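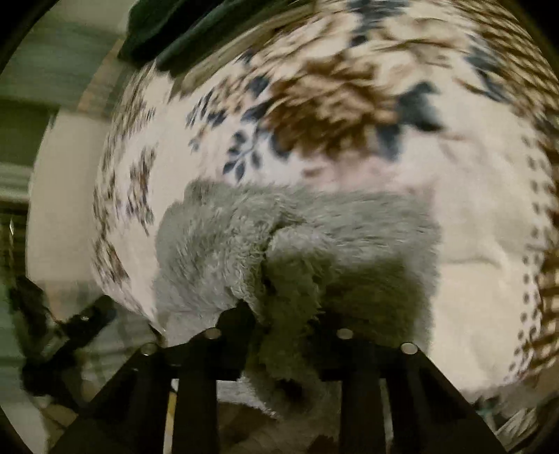 About Talwood

Talwood makes and sells bedding and soft furnishings: bedspreads, duvet covers, pillowcases, throws and small rugs. We have a shop and a workroom in Prinau, and we send orders by mail to the rest of the country.

How we started

Lauri Kinnunen opened the shop in June, eight years before we moved to the present building. At first it sold only plain white sheets and a few blankets from the Karamanlidis mill. Customers asked for bedspreads to go with them, so we bought a second sewing machine and began cutting our own. The first floral print came the next winter. It was brown on white, and we still get requests for pillowcases to match it.

What we make

Bedspreads are most of our work. We keep 47 prints in stock, mainly flowers and leaves on a light ground, with a smaller group of stripes and checks. Each one is hemmed on all four sides and comes in twin, full, queen and king. If your mattress is deeper than usual, send us the measurement from the floor to the top of the bed and we will cut to fit. Made-to-measure pieces take 7 working days and cannot be returned unless there is a fault.

Throws and shaggy pieces are the other half of the shop. The long-pile cloth comes in gray, cream, moss and a dark blue that sells out every fall. People put it at the foot of the bed, over a chair, or on the floor beside the bed. Shaggy cloth is heavier than it looks, and a large throw folded in half will keep most people warm enough without a second blanket.

Looking after your bedding

Wash printed bedspreads in cool water, inside out, with ordinary detergent. Line drying is best. Iron on the reverse side if you iron at all.

Shaggy throws should be shaken outdoors first, then washed alone on a gentle cycle. Do not use fabric softener. Lay the throw flat to dry and turn it once. When it is dry, lift the pile with your fingers or a wide comb. New throws shed a little for the first few washes.

Repairs

We mend anything we made, whatever its age. Loose hems and pulled seams are free. For tears and worn corners we charge by the hour and give you a price before starting. Please wash the piece before you bring it in.

The shop

Talwood is at 88 Fevaston Road, Prinau, next to the pharmacy. Parking is behind the building. Sample books can be borrowed for a week with a small deposit, and it is worth taking one home, as browns and grays can look quite different under your own lamps. Made-to-measure orders can be placed at the counter or by mail using the form in the back of the catalog.

Page last updated 14 Jan 2018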